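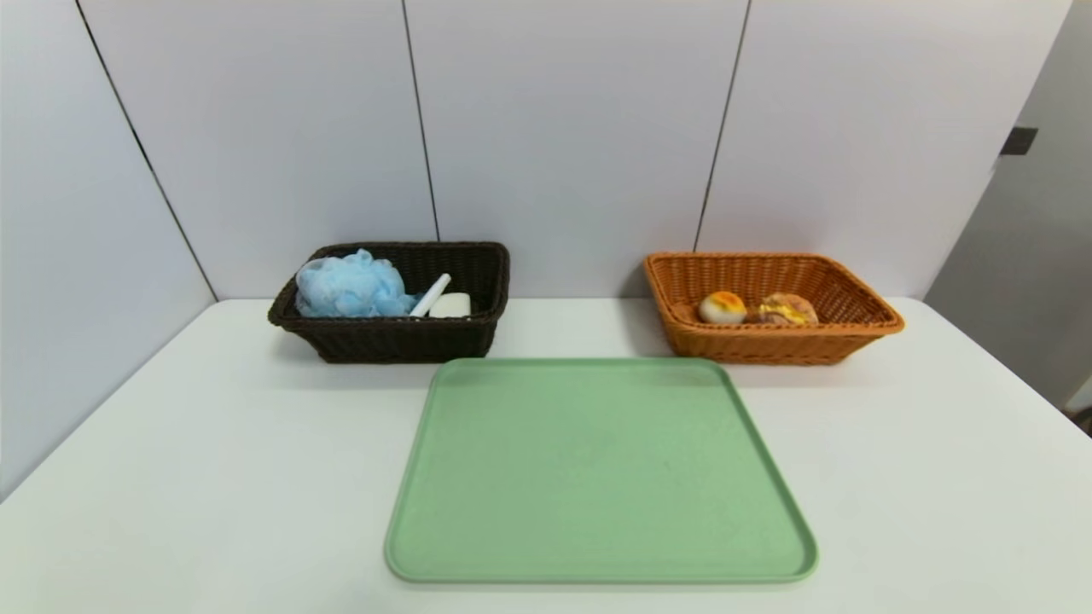 Bread should never stand on the same table as soap, Precious Potgieter told us, even when each of them has its own basket. We heard this opinion, in softer or stronger words, in many of the 91 homes of the Msimang survey, and it made us look again at how a basket is understood as a border between two kinds of goods.

4.2 Baskets and the shared tray

In the table layout of Figure 4, the bathing items (a light blue mesh pouf, a white bar of soap) are kept in the dark brown basket and the bread in the orange-tan one. The pale green tray lies in front of both and belongs to neither of them. We chose woven baskets for the two groups on purpose: both are wicker and similar in shape, so the color is the main sign that tells them apart. In the earlier Grotia layout the containers were very different from each other, and people said that they followed the container and did not think much about the contents.

The tray has another role. In the interviews it was called "the place for now" -- a surface where a thing can rest before it gets a proper home. A bath pouf was accepted there by most people. A bun was accepted too, but only if no bathing item was lying on the tray at the same moment.

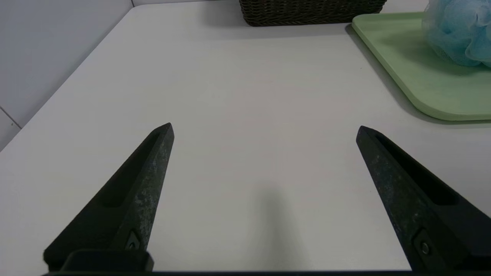
This rule was seldom spoken at the beginning of an interview. It came out later, when we asked what should be moved first. Of the 642 answers that we coded, the largest group gave priority to food, and the reason was usually smell: soap was believed to reach the bread faster than any crumb could reach the soap. Kagiso Shezi suggested during coding that smell and dirt be treated as separate reasons, and we follow this suggestion in Section 5. Answers which named both reasons were entered under both codes -- they are few, and they do not change the order of the groups.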